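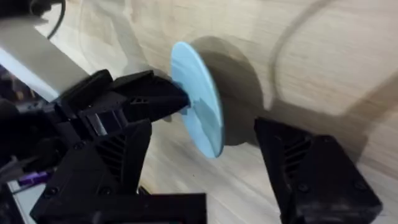
Tavisport Death Notices

A transcribed set of death notices, funeral notices and cards of thanks from the Olotgate Weekly, covering households in Tavisport and the farms between the two towns. Last updated 12 February 2023.

Contents of this folder

notices.csv – one row per notice, 328 rows
survivors.csv – one row per surviving relative named in a notice
places.csv – place names as printed, with the modern name where we know it
abbreviations.txt – short forms used by the paper
README (this file)

The files are plain text, UTF-8, comma separated, with a header row. Text fields are in double quotes. Line breaks inside a notice have been replaced with a single space, except in verse, where a slash marks the end of each line.

Where the notices come from

The Weekly printed its death notices on the back page, next to the tide table and the livestock prices. Bound copies are kept in the reading room at Tavisport. The run is incomplete. Several volumes were rebound after a flood and the inner margins are tight, so the first or last letters of a line can be hard to make out. One volume was bound out of order and the June issues sit at the front. We followed the printed issue dates and ignored the binding order.

A second, smaller source is the scrapbook from the Chaudhry funeral home, which pasted in clippings of the services it handled. The clippings helped with 17 notices that were damaged or missing in the bound copies. Those rows have CH at the start of the notice ID. The clippings were trimmed close, so the issue date was usually gone, and we did not try to guess it from the type or the paper.

How a notice was chosen

A notice is in the file if it gives the name of someone who had died and says that the person lived in, was born in, or was to be buried in Tavisport. News stories about accidents were left out unless the story also gave funeral details. Long tributes on the front page were left out too. They read very differently from the family notices, and most of the same people appear on the back page anyway.

Cards of thanks are included only if they name the person who died. Many just say "our dear mother" and are signed by the family, and there is no safe way to tie those to anyone.

Where the same notice ran in two issues, we kept the later one, as the paper often fixed a misspelled name or a wrong hour for the service. If the two versions differed in any other way, both are kept and the IDs end in a and b.

Columns in notices.csv

notice_id: source code plus running number
surname: as printed in the heading of the notice
given_names: as printed, including initials and nicknames
birth_surname: only when the notice gives it
age_as_printed: text, not a number
death_date: year, month and day, with unknown parts left blank
date_basis: printed, worked out, or unknown
death_place: as printed
birth_place: as printed
occupation: as printed
service_place: church, chapel, home or hall
burial_place: cemetery name or "family ground"
full_text: the whole notice

That makes 13 columns. Earlier copies of the file had a column for religion, filled in from the name of the church. It has been dropped. Families used whichever building was free or closest, and the column was wrong often enough to mislead people.

Dates

The Weekly liked to say "last evening" or "on the 4th inst." When a notice gives a phrase like that and the issue date is known, we worked out the date and put "worked out" in date_basis. Please check these before you enter them in a tree. Copy was set several days before printing, and "last evening" may mean the evening before the notice was written and not the evening before the paper came out.

No birth dates have been worked out from ages. Ages in the notices are sometimes a year off from the headstone, and a few older people are given round ages that look like guesses by the family.

Names

Spelling follows the paper, even where we are sure it is wrong. The same family can appear under two or three spellings, sometimes inside one notice. If you are searching for a surname, try it without double letters and without a final e.

Married women are a problem in the older issues. A wife is often listed only under her husband's full name, and 99 of the rows are of this type. For those rows given_names holds the printed form with "Mrs." in front of it. If the woman's own first name turns up lower down in the text, we did not move it up into the name column, so a search of full_text is worth doing as well.

Infants with no name in the notice are entered as "infant" with the surname of the parents.

Survivors

The survivors table is the part most people ask for. Each row gives the notice ID, the name of the relative, the relation as printed, and the place where that relative was living. Relations were not tidied. "Brother" can mean a brother-in-law or a member of the same lodge, and "daughter" can mean a stepdaughter or a girl raised in the house. When the notice says only "several nieces and nephews," there is one row with the name left blank.

Places of residence in this table are a good way to follow families who moved away. Olotgate is the most common by far, followed by the mill towns upriver.

How the transcription was done

Pages were photographed in the reading room and read in Zukex, which shows the page on one side and a typing form on the other. Zukex can suggest text from the image, but it did poorly on the small type used on the back page and we turned the suggestions off early on. Everything in full_text was typed by hand.

Each notice was typed once and then read against the page by a second reader. Where the two could not agree, the doubtful letters are in square brackets with a question mark. Letters lost in the binding are shown as three periods inside square brackets. Nothing has been filled in from other records, even where a census page or a headstone would settle it.

Page images are not included. The reading room allows them to be viewed on site but has asked us not to post them.

Known problems

– Notices printed in the supplement are under-represented. The supplement was a loose sheet and was usually thrown away.
– Some cemetery names changed over time. Hillside and Old Hill are the same ground, and places.csv treats them that way, but burial_place keeps the printed name.
– The occupation column is thin for women. The paper rarely gave one, even for women we know taught school.
– Lodge and society abbreviations are not all explained. If you know what one of the blank ones in abbreviations.txt stands for, please write.
– Spreadsheet programs may change the death_date column when you open the file. Import it as text.

What the files are good for

They work well as a finding aid: look up a family, note the issue, and go read the page. They should not be used to work out death rates or causes of death in Tavisport. Placing a notice cost money, and a good many households did not place one. People who boarded, worked on the boats or came for the harvest are mostly missing. Cause of death is given now and then, in the vague wording of the time, and we made no column for it.

Sensitive material

A small number of notices mention suicide, or a death in the county asylum. The wording has been left as printed. Everyone who is the subject of a notice died long ago, but some of the youngest survivors have living children, so please think before reposting a whole notice with your own remarks added.

Corrections

Send the notice ID, the column, and what you think it should say. A photo of the headstone is useful but will not change full_text, which stays as the paper printed it. Corrections to our typing go in at the next update. Corrections to the paper's facts go in a notes file, which will be added when there is enough to put in it.

Use

The transcriptions may be copied and reused for family history, teaching and research. Please cite them as "Tavisport Death Notices, transcribed from the Olotgate Weekly" and give the notice ID.

Comments

millroad_cousin
Found my great-grandmother under her husband's name, just as you describe. Her own first name was in the last line of the notice. The survivors file gave me two sisters I had never heard of, one of them in Olotgate.

tidewater22
Is the accent problem in places.csv on my end? A few names come up with odd characters in the middle.

Reply from the project
Probably the import setting. Choose UTF-8 when you open it. If they still look wrong, send us the row.

old_hill_walker
My aunt's lodge is one of the blank ones in abbreviations.txt. I have her pin and a program from one of the suppers and will mail you a copy. Also, Old Hill had a separate corner for the chapel families and they always called that part something else, though I can't bring the name to mind.

gradybunch_tree
Any plan to do the marriage notices?

Contact: Tavisport Death Notices, c/o the Tavisport reading room | Transcriptions free to reuse with credit | Back to top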